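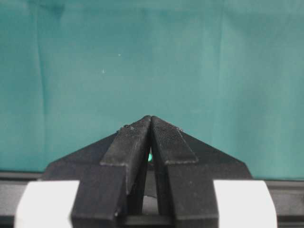

Does the green cloth need to stay on the bench when the foam trays are being packed?

It stays, at least until the end of the tray trial. The bare bench lets the bin slide when you press a box down, and the cloth stops most of that. It should be shaken out first, as lint gets into the foam and is a pain to pick out of the corners.

11th January, packing bench, Rindurthorpe

Second go at the blue foam insert from Peltetti. Riku Uchida is keen on it. I am less keen, and I want the reasons written down before the order goes in, so that we don't end up arguing from memory in August like we did over the dividers.

What we are trying to settle: whether the black boxes can travel upright between the bench and the stores in a clear bin with a slotted foam base, in place of the cardboard dividers. The claim in the Peltetti leaflet is that the foam "holds any upright item securely". Any item is a lot of items. I don't know what they tested and the leaflet doesn't say.

Measured before starting:
Box height 157 mm
Slot depth 57 mm
Slack across the slot, first insert: 5 mm

So a bit over a third of the box is in the foam and the rest stands clear. That may well be enough for carrying by hand. I doubt it is enough for the trolley, with the lip at the stores door. Riku says the slack has gone on the new insert. It is tighter, I'll give him that, but tight foam on delivery and tight foam after a few months of use are different things, and the old grey stuff was tight on delivery too.

Cloth: had creases in it again from being folded in the drawer. I tried smoothing it by hand and got nowhere much. Not sure it matters for a bin that size, but if we are going to say a bin rocks we should know the rocking isn't a fold under one corner. Can we please roll it and not fold it. I asked for this last time.

Order of loading: middle first, then the two ends. Riku prefers left to right. I can't show that mine is better, only that pressing an end box in first seems to lift the foam at the other end. He thinks I imagined that. Possibly, so next time one of us should hold a rule against it.

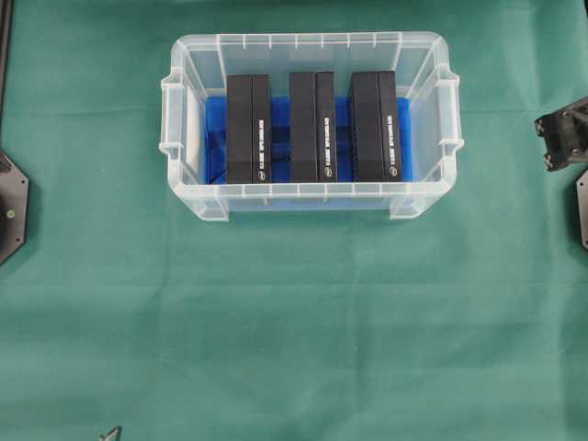 Clear bin, no lid, blue insert, three boxes upright. Printed sides all facing the same way.

Facing the labels the same way was Riku's idea and I have no quarrel with it. The lettering is small and runs down the narrow side, so if you put one in the wrong way round you have to pull it out to read it, which wears the slot. What I would like is a bigger label on top. Skevira will do these, but their minimum is 200 and I am not paying for that many until we have decided on the tray.

Bin itself: fine. The clear sides are handy because you can see whether the insert has gone right down without taking anything out. The handles at the ends are all right for two hands. I would not carry it by one, whatever anyone did yesterday.

The Ogura trays have come up again. They come with a lid and their own insert, and they cost more than this whole set-up put together. I've asked for a loan tray and had a friendly email and no tray. Leaving them out of the comparison until one turns up.

Things I don't believe yet:
That the new foam will keep its grip. We need to put the same boxes in and out over several weeks and then measure the slots again.
That it saves time. Riku timed himself, once, and he knew what he was hoping for. Somebody who doesn't care should do it.
That the foam leaves no marks. Matt black shows everything. I wiped one box over afterwards and thought I saw a blue smear, then couldn't find it under the lamp. Check with a white cloth.

Things I do accept: it is quieter than cardboard, it doesn't shed bits, and getting a box out no longer means dragging its neighbour up with it. The gaps are wide enough for my fingers, and mine are the biggest here.

To do:
Trolley run over the door lip, bin loaded, someone walking alongside.
Measure the slots again at the end of the month, same rule, same person.
Ask Peltetti what the foam is and what solvents it minds. The leaflet only says "durable".
Chase Ogura, last time.
Roll the cloth.

Riku has added in pencil that the first insert was "never meant to be final". It was in the price list as final. Order stays on hold until the trolley run is done.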